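3. Metodología

3.1. Participantes y contexto

El estudio se llevó a cabo con nadadores y triatletas aficionados de dos clubes, uno de Bragança y otro de Bandville, que llevaban ya varios años entrenando en aguas abiertas cuando nos pusimos en contacto con ellos. Queremos dejar constancia, antes de entrar en detalles, de lo mucho que facilitaron el trabajo: abrieron sus vestuarios, prestaron sus cuadernos de entrenamiento y aceptaron con muy buen humor que les preguntáramos una y otra vez por algo tan poco heroico como la goma de unas gafas. Completaron el protocolo 42 personas, todas mayores de edad y con al menos una travesía terminada en la temporada anterior. No se exigió una marca mínima, porque lo que nos interesaba era el deportista corriente, el que compra su material con cierta ilusión y lo usa hasta que se le rompe.

La captación corrió a cargo de Silvana Peixoto en Bragança y de Keegan Grewal en Bandville. Ambos conocían de antemano a buena parte de los nadadores, cosa que tiene sus ventajas (la confianza, sobre todo) y también algún inconveniente, que comentamos con más calma en la sección dedicada a las limitaciones. Los participantes firmaron un consentimiento informado y pudieron retirarse en cualquier momento sin dar explicaciones.

3.2. Material evaluado

Se compararon 2 modelos de gafas de natación, que en adelante llamaremos Dimik y Wanier por comodidad. El primero tiene un marco blando de una sola pieza y lentes anchas; el segundo, un puente intercambiable y lentes más recogidas, de perfil bajo, parecidas a las que muchos nadadores usan en piscina. Los dos modelos se adquirieron por los cauces habituales de venta al público, y los fabricantes no tuvieron conocimiento del estudio ni acceso a los datos.

Conviene detenerse un momento en la elección. En las conversaciones preliminares, los nadadores hablaban de «gafas cómodas» y «gafas rápidas» como si fueran dos familias distintas, y casi todos situaban el marco blando en la primera y el perfil bajo en la segunda. Esa división no aparece en la bibliografía que revisamos en el apartado anterior, al menos no con esas palabras, pero pesa mucho a la hora de comprar. Nos pareció que valía la pena tomarla en serio – aunque solo fuera para averiguar si se sostenía después de una hora en el agua.

Todas las unidades llevaban lente transparente. Descartamos las tintadas y las polarizadas tras una prueba inicial en la que la luz de la tarde alteraba de tal modo las respuestas sobre visibilidad que resultaba imposible separar el efecto del tinte del efecto de la forma. Quien quiera repetir el trabajo con lentes ahumadas encontrará ahí, creemos, un campo bastante agradecido.

3.3. Procedimiento en el agua

Cada participante nadó con los dos modelos, en orden aleatorio y en jornadas distintas, un recorrido balizado de 2.000 metros. Las sesiones se concentraron en agosto, cuando el viento de la zona suele dar algo de tregua por la mañana. El circuito era un rectángulo con las boyas de giro en las esquinas, de forma que el nadador tuviera que orientarse de frente y de espaldas al sol dentro de una misma vuelta. Se pidió un ritmo sostenido, «como el de una travesía en la que se va a gusto pero sin pararse a charlar», según la fórmula que acabó cuajando entre los monitores y que decidimos conservar en la hoja de instrucciones.

Al salir del agua, y antes de quitarse el gorro, el participante respondía a un cuestionario breve sobre presión en las órbitas, entrada de agua, empañamiento y facilidad para localizar la boya siguiente. Cada aspecto se valoraba en una escala continua, marcando con un trazo sobre una línea impresa. Una segunda versión del mismo cuestionario se rellenaba por la noche, ya en casa. La idea de esta repetición fue de Bushra Pirzada, quien sospechaba, y con razón, que la molestia en el puente de la nariz se recuerda de otra manera cuando ya se ha cenado y descansado.

Las sesiones con oleaje apreciable se aplazaron. Hubo además varias salidas anuladas por niebla, que no se contabilizan en el análisis. Reunimos en total 433 registros válidos, entendiendo por registro cada una de las valoraciones individuales que superaron el control de legibilidad descrito en el apartado siguiente.

3.4. Registro, codificación y revisión de datos

Los cuestionarios se transcribieron por duplicado. Prakash Shetty y Kofi Mensah leyeron de manera independiente la posición de cada trazo y anotaron el valor en hojas separadas, que solo se cotejaron al final. Cuando las dos lecturas diferían más de lo previsto, se volvía al original y se buscaba un acuerdo; si el trazo era doble, o tan tembloroso que admitía varias interpretaciones, la valoración se descartaba. Puede parecer un cuidado excesivo para una encuesta sobre gafas, y algún compañero nos lo dijo con cariño, pero las diferencias que esperábamos encontrar eran pequeñas y no queríamos que se nos perdieran en la transcripción. La base definitiva quedó cerrada el 06/04/2024.
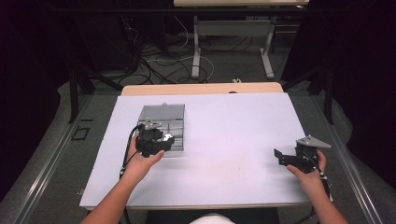

Figura 1. Recipiente translúcido con compartimentos interiores sobre una plancha de espuma blanca.

Los comentarios libres, que muchos participantes escribieron con una generosidad que no esperábamos, se agruparon por temas mediante una lectura abierta. Partimos sin categorías fijadas de antemano y las fuimos perfilando a medida que avanzaba la lectura. Las más frecuentes se referían al ajuste de la correa, al vaho en los primeros minutos y a la sensación de «ver el borde» de la lente al levantar la cabeza. Esta última expresión surgió en los dos clubes sin que nadie la sugiriera, y por eso la mantuvimos tal cual como nombre de categoría.

3.5. Análisis

Para cada aspecto valorado se calculó la diferencia entre modelos dentro de un mismo participante, de modo que cada nadador actuara como su propio término de comparación. Empleamos un modelo lineal mixto con el participante como efecto aleatorio y con el modelo de gafas, el orden de uso y el momento de la respuesta (orilla o casa) como efectos fijos. El club se introdujo después, en un análisis secundario, para comprobar si las costumbres de entrenamiento de cada grupo arrastraban las puntuaciones en una dirección u otra.

No se imputaron valores ausentes. Los participantes que olvidaron el cuestionario de la noche se conservaron en el análisis de la respuesta en la orilla, ya que perderlos del todo habría dejado fuera precisamente a los que más entrenan y, según nos contaron ellos mismos, peor llevan el papeleo. Las citas que acompañan a los resultados se reproducen con la ortografía corregida y sin ningún dato que permita reconocer a su autor.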